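Fidelina Ayala
1 April 2025

ok thread. moved 18 years of clothes from a three bedroom house in Cledalen to an apartment with ONE closet. learned some stuff, mostly the dumb way. muting after this bc I have to return the van 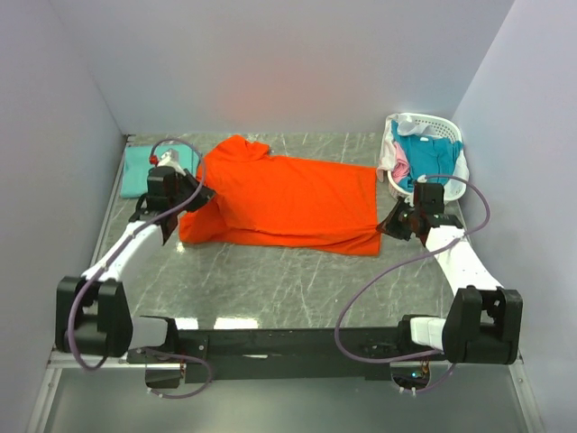 orange one, laid out for folding

1/ start with the coats. everybody starts with socks bc socks are easy and then you have a beautiful sock drawer and 16 coats on the floor. coats are the whole problem. do coats

2/ I did socks first

3/ the question "does it bring me joy" did nothing for me. my snow pants bring me no joy. I need the snow pants. what worked was "would I pay to move this." movers quoted by the box so it was a real number. very clarifying

4/ things I would not pay to move: bridesmaid dresses (three), a blazer from a job I was let go from, every belt

5/ things I would apparently pay to move: a sweatshirt from Skyrme summer camp with no elbows left. don't ask me to defend it

6/ Cristian's rule is if you haven't worn it since last June it goes. fine rule for a man who owns seven shirts. doesn't work if you have been two sizes in that time and might be either one again

7/ so I kept ONE box for the other size. one. taped it, wrote the date on it. if it's still taped when the lease is up then it goes without opening. my sister says I'll open it. we'll see

8/ donation stuff. call first. CALL FIRST. I drove a full car to the Somell Street shop and they weren't taking winter anything until the fall. drove it all home again. carried it up again. cried a little on the stairs, normal amount

9/ the church on Dristance Road took all of it, coats too, and the woman there (Dayana Inga, saint) gave me a hand getting it out of the trunk. they want it clean and on hangers if you can. zippers zipped. she was clear about the zippers

10/ stuff that's too wrecked to donate - stained tees, single socks, the fitted sheet with the hole - ask at an animal shelter. ours wanted towels and sheets more than clothes. took 17 towels off me. why did I have 17 towels. I have two bathrooms' worth of nothing now

11/ selling: not worth it for me. listed four things. one sold. the buyer asked for eleven photos and then wanted it mailed to her cousin. if you have designer stuff then sure. I have stuff from the outlet mall

12/ ok FOLDING bc people asked in the last thread. hoodies are the worst thing to fold so: lay it flat front down, sleeves straight across the back, hood folded down onto the body, then thirds from the bottom. hood ends up inside and it stays put in a drawer

13/ don't roll hoodies. they unroll. they're just waiting

14/ jeans I hang from the waistband now. Boyang told me this and I argued for a week and he was right. you can see all of them at once and you stop buying the same pair

15/ vacuum bags: yes for comforters, no for anything with down you care about. mine came out looking sad and took days to puff back up. also one bag leaked overnight and shoved the closet door open at 4am, thought I was being robbed

16/ cedar blocks, sure, but sand them when the smell quits. I was throwing them out and rebuying like an idiot. bit of sandpaper, two minutes each

17/ if it's two of you in one closet, split it by person and not by type. we tried all shirts together. Jhonatan wore my good white button down to paint his brother's garage. by person. put a scarf on the rod as a border if you need to

18/ the part I wasn't ready for was my mom's things. I had a bag of her scarves I hadn't opened since she died. kept four, gave one each to the cousins, and took pictures of the rest before they went. I look at the pictures more than I ever looked in the bag

19/ don't do that bag last when you're tired. don't do it first either. do it on some afternoon with somebody in the next room

20/ money since someone will ask. I'd figured on 4000 for the whole move and getting rid of half the clothes got us a smaller truck, so we came in under. spent the diference on a mattress. no regrets

21/ current status: closet closes. one box under the bed, still taped. the coats are down to five and I know where my gloves are for the first time in my adult life

22/ replies asking about the hangers - the thin velvet kind, whatever's cheapest. get one color or you'll go nuts looking at them. buy more than you think, I ran out twice

23/ ok van is due back at six and I haven't gotten gas. bye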